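3.2 Furniture and work surface

The trials were held in a room fitted out as a small shared kitchen. We kept the furniture to a minimum so that the work surface would remain the main variable. A long table with a wooden top runs the length of the working area. A stainless-steel microwave oven stands at one end against a white wall, raised slightly on a clear plastic storage box. The box keeps the oven's base off the tabletop and gives us a place for small items between trials, although its contents were not part of the study. A gray curtain was used to limit stray daylight, which had caused uneven readings in the pilot work reported by Peng and Sopacua.

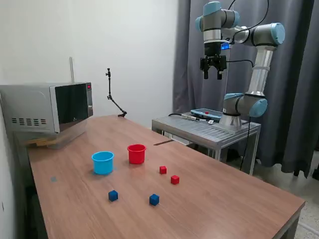 Two surface conditions were compared: a plain matte covering and the whitewashed wood grain. The plain covering was supplied by Orniva and laid flat over the table for the first half of the sessions. The wood-grain condition is of greater interest here. Its streaks run nearly parallel to one another and alternate between cream and gray-tan, so local contrast changes over short distances even under constant lighting. Brightness also varies gradually across the boards, and a paler band may fall directly behind an object placed near the middle of the table.

Target objects were small painted wooden blocks. Blue was chosen for the main series as the color farthest from the surface tones in our preliminary measurements. The paint is thin enough that the grain of the block still shows on its sides — a property we kept, as fully opaque paint would have removed one of the cues under study. Each block was placed by hand, one at a time. Placements were drawn from a list of 300 positions prepared by Guangming Peng and checked by Sutrisno Sopacua before the first session. Positions in the lower third of the viewed area were included on purpose, as the grain appears softer there and the outline of the block is easier to separate from the background.
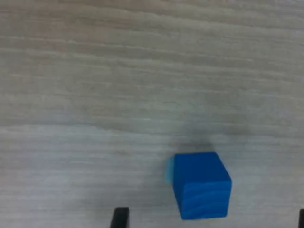 Figure 2. Blue wooden block on the whitewashed wood-grain surface.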